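4.3 Laying out the small-item table

Applies to the Ernex table set with knit cover. Allow a clear strip of at least 300 mm on the working side.

1. Spread the cover over the table top and smooth it from the centre outwards. Creases deeper than 2 mm will tip light items.

2. Draw the backdrop curtain closed behind the table.

3. Place the test-tube rack near the far edge, left of centre, with the row of pegs to the rear.

4. Lay the marker in front of the rack. Check that the cap is fully home.

5. Set out the small boxes and the foam cube - numeral upwards. Boxes may lie at an angle.

6. Place the whiteboard on the right half of the table. It need not be square to the table edge.

CAUTION: Do not uncap the marker over the cloth. Ink cannot be removed from the knit.

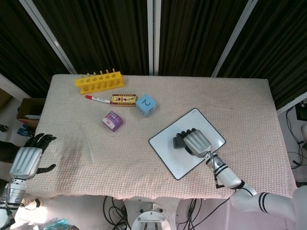

Fig. 4-2. Small-item table with rack, marker, boxes, cube and board.

NOTE: Clear plastic film is hard to see against the pale cover. Run a hand lightly over the cloth before packing away, and store any film flat.

7. Return the items to their carton in reverse order. For replacement covers quote part 243.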